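Plandlow, local 183 : contrôle de décembre

Issues : dégagées. Enfin.
Extincteur : plombé, étiquette lisible.
Chaises à roulettes : 2 vues, freins sans objet.
Moquette : joints à plat. Zwahlen jure que les dalles tiendront 30 ans ; on en reparlera.
Armoire : fixation murale à revoir, signalée à Lukov, sans réponse.

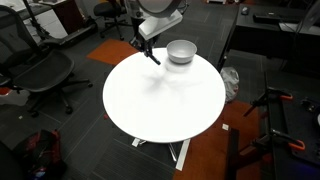

Table ronde : stable, plateau propre. Le bol blanc reste toléré, le règlement ne prévoyant rien contre la vaisselle. Papier au sol côté moquette orange : à ramasser.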